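December 5, 2023
Bag handling, wrist camera segmentation

Picked up from Mabli Rowlands' notes on the Cuncombe branch. Goal for today was to stop the grasp planner treating glare on clear zipper bags as background. The old mask splits a bag in half whenever one side washes out, and the planner then centres on whichever half has colour in it.

Pulled the August logs and reran them through the Rostunholm segmenter with no other changes. Same fault, so it isn't the new exposure settings. The depth channel is no help on clear film and I've switched it off for this class.

Changes made:
- Zipper strip is now its own label. The strip is saturated enough to survive the glare, so I fit a line to it and grow the mask outward both ways.
- Growth stops at the finger outline, taken from the gripper model and the current opening. Before this, bright bevels on the fingers were leaking into the mask.
- Highlight clipping threshold moved into the config file. It was hard-coded in 2 places with different values, which explains the argument we had over the replay tool.

Replay set is 500 frames. Bad masks were at 17 percent with the old code and 8 percent with the new. Most of what's left is bags turned edge-on to the camera, where the strip runs up and down and the line fit wants to call it a fold. The angle prior assumes the seal is close to horizontal. I put that in myself and it should come out.

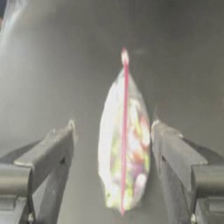
With the prior removed the fit will need something else to reject creases. Colour alone might do it for the pink-red strips, but the Manurung bags have a clear seal and I don't want a fix that only works on one supplier. Will try strip width along the fitted line first.

Controller side not touched. The Lustmont node still publishes the grasp centre in the camera frame while the planner expects tool frame. The conversion is done in the wrapper for now, marked with a TODO.

Next: pull the prior, rerun replay, relabel the edge-on frames by hand. Mabli has the label tool config.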